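Where the fruit and veg go

Our kitchen has one worktop and it is 1000 mm long. I measured it again in September, when the new hob went in, in case it had grown. It hadn't. The kettle and the bread board take up most of that, so when I do the big fruit and veg shop there is nowhere in the kitchen to lay it all out.

For years I sorted it on the floor of the hall. My knees have put a stop to that. Now I do it on the bed in the back bedroom, with a plastic sheet over the near part of the duvet. It is a good height for standing at. The sheet is a pink one and it cost me very little from the hardware stall in Trenach. It creases badly and I have given up trying to flatten it, but it wipes clean and it keeps grit off the bedding.

I buy most things from Wainwright, the greengrocer on the corner by the 404 bus stop. Normunds Mets, who has the flat above ours, goes to the market at Drovaron instead and swears it's cheaper. He may be right on onions. I have compared the rest and there's not much in it once you add the fare.

The way I sort is simple enough. Everything comes out of the bags first and goes on the sheet. Greens get put on a metal plate, because they shed bits and the plate can go straight in the sink afterwards. Carrots are left next to the greens, as they end up in the same drawer of the fridge. Fruit for the bowl goes into the green tray, and whatever is left over stays on the sheet until I've decided what it's for.

The tray was a present and I didn't have a use for it at first. It is a big rectangular thing, shiny inside, with raised sides and gold Chinese characters on the bottom. It was too large for drinks and too bright for the table. For fruit it does very well. The sides stop oranges rolling off, which they will do on a bed if you so much as lean on the mattress. It has picked up a few marks and I don't mind them.

I look over every piece as it goes in. On oranges I check both ends and press gently near the stem. Plums I go over more carefully, as a dark skin hides a bruise and you only find it when your thumb goes in. Apples just get turned round once. Anything doubtful is for eating that day or stewing. 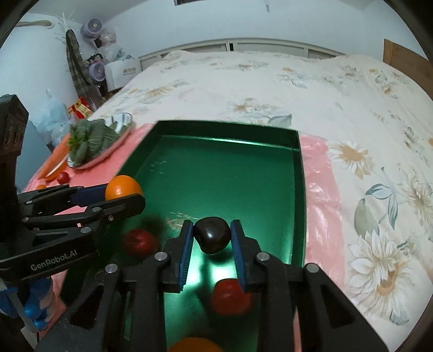
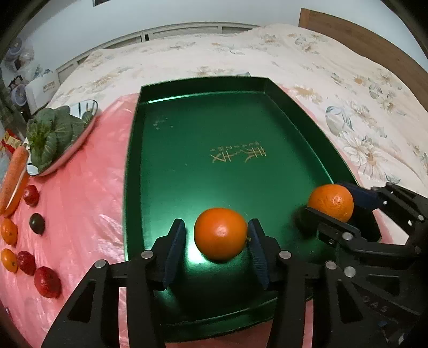
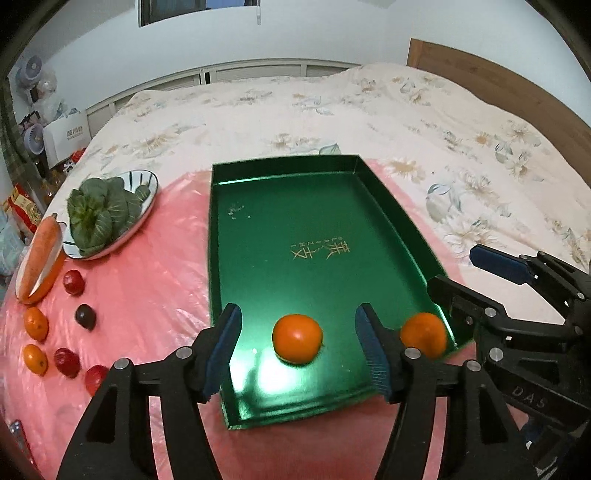
Oranges, in the green tray.

Once the sorting is finished I carry the tray through to the kitchen and fill the bowl from it, oldest at the top. I used to put the new fruit on top of the old, which looks nicer, and then throw away whatever had gone soft underneath. Mandarins go in a separate dish, as they get eaten quickest and there's no point burying them.

I don't wash fruit before it's stored. I did for a while and the plums went off sooner. It gets rinsed when somebody wants it. The greens I wrap in a tea towel and they keep well enough like that. I bought a Grurero box for them, the kind with a vent in the lid, and it made no difference I could see, so it has the sewing things in it now.

Last job is the sheet. I shake it out of the window, wipe it with a damp cloth and hang it over the bath. Then it's folded and put under the bed with the tray on top of it. From bags to folded sheet is less time than it takes to boil the potatoes, unless the phone goes.

I still need to find a better place for onions. They are in a bag on the back of the door at present and it drops skins every time anyone comes in.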